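The Upkeep of Unit 3311

Nataša Halilović keeps the hand-held grippers running at Lumenta, a small firm in Jarndale that records household work for training robots. The tools go out in pairs, one for each hand, and are used in ordinary bedrooms and kitchens. On Thursday she had unit 3311 on her bench at 7 in the morning.

Fingers come first. She slides them off the rails, wipes them with a damp cloth and bends each one gently to look for splits near the base. Pairs are always replaced together – a new finger is stiffer than an old one, and the grip pulls to one side.

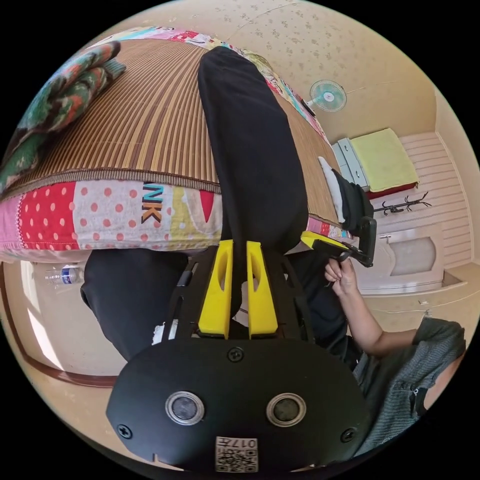

The rails take longer. Lint from blankets and socks works its way into the carriage, and Halilović picks it out with a wooden toothpick before adding a drop of light oil. Then she opens and closes the jaw 200 times by hand, feeling for a catch.

Last come the screws in the housing, tightened with a small driver set low. An overtightened one cracked a housing at the Vonau site in August, and the spare took four weeks to arrive.

She writes the result in a paper logbook. Unit 3311 needed new fingers and nothing else. It went back in its case before lunch, bound for an apartment in Plenutthorpe.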